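Counter Storage: Does Any of It Work? Speaker notes, Monday session

Slide 1. Start with the question Fengying Yu sent in: do matching canisters keep a kitchen tidy? I doubt it.
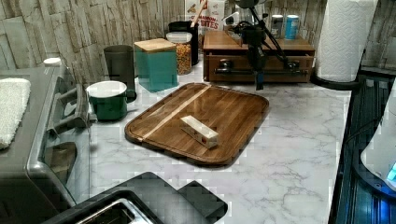
Slide 2. The decanting claim. Cereal goes in a clear jar with a lid, fine, but then the box stays out too. Two things doing one job. Ask for hands here.

Slide 3. Mini drawers on the counter. Plastholm sells these as "found space." Found where? Cans end up on top — mine did within 3 days.

Slide 4. Cutting board left out all day. I'll allow it. Pause, water, then over to Deming for questions.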